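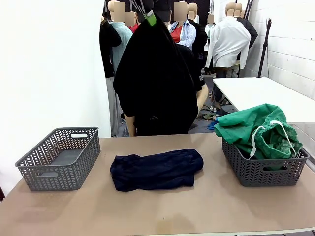
Skirix Reports Results on Teaching Robots to Sort and Fold Clothing

August

Skirix today released the results of a study on how robots learn to handle laundry from a small number of human demonstrations.

The team recorded 1,946 demonstrations at its Balogun workshop. Each one began with a tabletop layout of garments and plastic baskets. After review, 1,328 were used for training. The rest were set aside because the start or end of the task was unclear.

The method, called Cilline, splits each task into short stages and trains on every stage separately. In testing, the robot was given 403 trials with garments it had not handled before. It failed in 51 of them. Most failures involved drawstrings and thin linings, which the system often treated as separate items.

"A folded shirt is fairly easy. A pile of scrub pants with the cord hanging out is where we lose time," said Lawal Igwe, who led the study.

Ifeanyi Jibrin, who ran the trials, said the next round will use more dark fabrics, where creases are harder for the cameras to pick up.

The paper and training data are available on request from the Skirix research office. Sterkura provided funding for the work.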